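# Two-Arm Table Cell: Setup and Care FAQ

Maintained by Kastriot Perić. Last revised July 27, 2023.

**Who can use the cell?**
Anyone who has done the Bernis safety walkthrough. Ask Kastriot for a slot in June or later.

**What order do I power things up in?**
Arms first, then the control computer, then the Kolev software. If you start Kolev before the arms are up, it won't find them and you'll have to restart it.

**How often do the finger pads need changing?**
Check them every 3 sessions. Wipe them with a damp cloth and let them dry. Change a pad if it's torn or lifts at a corner. Always change both pads on a gripper together.

**The gripper closes off-center. What now?**
Open it fully, power the arm down and check the bracket screws. Tighten them evenly by hand, then run the Heda zero routine. If it's still off after 2 tries, leave a note on the cell and stop using that arm.

**Where do the cables go?**
Leave a loop at the base so the arm can turn without pulling. Don't tape a cable to a moving joint.

**Does the table have to be cleared before a run?**
No. Household items and toys stay out, and the arms work among them. Check that both arms can reach their home pose without touching anything.

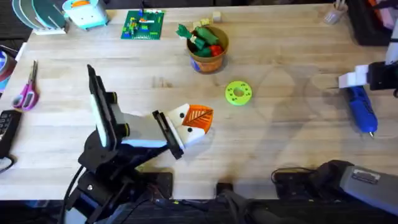
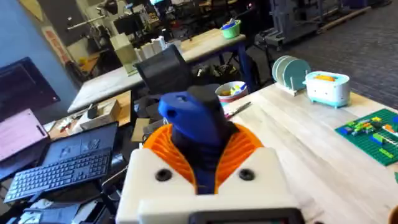 **Do I recalibrate after moving the table?**
Yes, even if it only shifted a little. Run the full Conen calibration, which takes 5 minutes per arm.

**What does error 81 mean?**
A joint has lost its zero. Press stop, support the arm with one hand, release the brake and move the joint back to its mark. Then run Heda again.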